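Packing at the Keltden Store: What the Arms Changed
Student project report, December 11, 2021

Our group spent part of the term at the Keltden grocery store, where Mondau installed two-arm packing tables in May. We wanted to know what the staff do now that they didn't do before. We talked with nine packers and read the order log, which covered 1,615 orders.

Packers used to fill every bag by hand. Now one person looks after up to four tables, sets out the goods and steps in when an arm stops. Produce is still the slow part – soft fruit most of all.
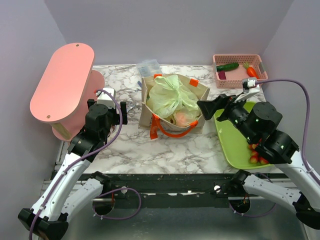 Findings: Work at the Table

A tote bag stands between the two arms, with a cucumber and a carrot in the pink basket behind it and small red fruits on the green tray. Staff choose which goods go where, and several said this takes more thought than packing did. Of the 1,615 orders, 76 needed a person to finish them.

Lifting has gone down. Talk has too – the tables are far apart, and two packers said they miss working side by side.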